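Service Desk
Request 1235: Room bookings made in Skorura appear one hour late on the door panels
Status: Resolved, monitoring
Priority: 2
Raised by: Nhung Lương, Facilities Coordination
Service affected: Skorura room booking, Flalex door panels
Site: Cokow House, all floors

Summary of the fault

Bookings entered in Skorura are shown correctly in the web calendar and in the confirmation email, but the panel outside the room displays them one hour later than booked. A meeting booked for 10:00 is shown on the panel as starting at 11:00. During the missing hour the panel shows the room as free and will accept a walk-up booking, with the result that two parties may hold what each believes to be a valid reservation.

The fault does not affect every booking. Single bookings made on the day are displayed correctly. Repeating bookings created before the clocks went forward are displayed late.

Original report from the requester

Since the spring clock change we have received complaints from the teams on the second and third floors that their regular meetings are being interrupted. I have compared the panel outside the Đinh Room with the web calendar and the times do not agree. The weekly planning meeting is in the calendar at 14:00 and on the panel at 15:00. I have restarted the panel using the button on its underside and the result is the same. The Đinh Room is used for interviews throughout May, and I should be grateful if it could be dealt with first.

Nhung Lương
Facilities Coordination

First response

Thank you for your report. The request has been assigned to the Workplace Systems team. Please do not delete or re-enter any of the affected meetings for the time being, as the original entries are needed for comparison. Where a clash arises before the fault is corrected, the booking shown in the web calendar takes precedence over the door panel. Reception has been informed.

Initial checks

The following were examined remotely.

Panel clock. The clock in the corner of the Đinh Room panel shows the correct local time. The panel takes its time from the building time server and the two agree to the second.

Panel time zone. Set to London on all panels inspected. Automatic adjustment for summer time is switched on.

Skorura server. Time and time zone correct. No errors recorded in the application log for the period in question.

Connection between Skorura and the panels. The Flalex connector runs every two minutes and reports success each time. No bookings are missing. Only the displayed start and end times are wrong.

The panel, the server and the connector each appear healthy when examined separately. The fault was therefore considered likely to arise in the way times are passed from one to another.

Update from the requester

I can confirm that the same difference is present outside the Small Meeting Room, the Library Room and the workshop on the ground floor. The workshop panel was not on the list I sent originally, and I apologise for the omission. The regular morning session there is booked for 09:30 and the panel gives 10:30. 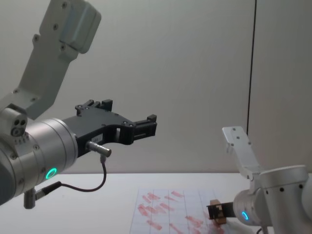
Investigation of the connector

A copy of the data sent by the connector to the workshop panel was captured and compared with the corresponding entries in Skorura.

For a single booking, Skorura supplies the start time together with the name of the time zone. The connector converts this to universal time, and the panel converts it back for display. The result is correct.

For a repeating booking, Skorura supplies the start time of the first meeting in the series and a rule describing how often it repeats. The connector works out the later dates itself. It was found that the connector converts the first meeting to universal time before applying the rule. A series that began in the winter, when local time and universal time are the same, is therefore fixed at its winter value. Once summer time begins, the panel adds an hour for display and the meeting is shown late.

The finding was tested by creating two series in a test room, one with a first meeting in the winter and one with a first meeting after the clock change. Both were set for 10:00. The first was shown on the panel at 11:00 and the second at 10:00. The behaviour was the same on each attempt.

A correct result would be obtained by applying the repeat rule in local time and converting each meeting separately.

Query to the supplier

The findings and the captured data were sent to Flalex support with a request for confirmation. The supplier was asked three questions: whether the fault is known, whether a corrected version is available, and whether any setting could be changed in the meantime.

The supplier replied that the fault is known in the installed version of the connector and is corrected in the next. No setting is available to avoid it. The supplier advised against changing the time zone on the panels, as this would correct the older series and displace all others.

The supplier further advised that the connector keeps a local store of meetings it has already worked out, limited to 2000 entries. This store is not cleared by the update and must be emptied by hand, otherwise the incorrect times will remain until each entry expires.

Temporary measures

Walk-up booking was switched off on all door panels at Cokow House at 17:30, after the close of normal hours. Rooms could still be booked through the web calendar. A notice was placed on the staff pages advising colleagues to check the calendar before entering a room shown as free.

For the Đinh Room, the panel was disconnected from the service and a printed timetable was placed in the holder beside the door. Facilities Coordination agreed to replace the sheet each morning.

Comment from the requester

The printed timetable is working adequately. One external candidate was shown to the room early, but this was a misunderstanding at reception and had no connection with the panel. Could the team please advise whether meetings which run past the end of the working day will be affected by the update? The language classes on the third floor finish at 19:00 and the tutor does not have access to the web calendar.

Reply

The update will be applied at 20:00 and the evening classes will not be affected. The panels will show a plain grey screen while the store is being rebuilt. Doors and lighting are on a separate system and will operate as usual.

Work carried out

1. Current connector settings exported and saved to the team folder.
2. Connector service stopped.
3. New version installed and settings imported.
4. Local store emptied in accordance with the supplier's instructions.
5. Connector service started. The store was rebuilt in one pass without errors.
6. Đinh Room panel reconnected to the service.
7. Panels on each floor compared with the web calendar.

At step 3 the import rejected the name of the Đinh Room, as the settings file had been saved in a format which did not preserve the first letter. The room name was typed in again by hand and accepted. Colleagues carrying out this work at other sites should save the file as UTF-8 before importing.

Results

A sample of 100 repeating bookings was compared between Skorura and the panels. All were displayed at the correct time. The two test series were also displayed correctly and have since been removed. Walk-up booking was switched on again at 07:00 the following morning.

Confirmation from the requester

I have walked round all floors and the panels now agree with the calendar, including the workshop and the Library Room. The printed sheet outside the Đinh Room has been taken down. Two colleagues moved their own meetings an hour earlier in the calendar to make the panel look right, and I have asked them to move them back. I am content for the request to be closed once the monitoring period has ended.

Follow-up actions

Workplace Systems to repeat the comparison after the clocks go back in the autumn.
Workplace Systems to add the emptying of the local store to the update procedure.
Facilities Coordination to add the workshop panel to the list of panels held for the building.

Related requests: none linked.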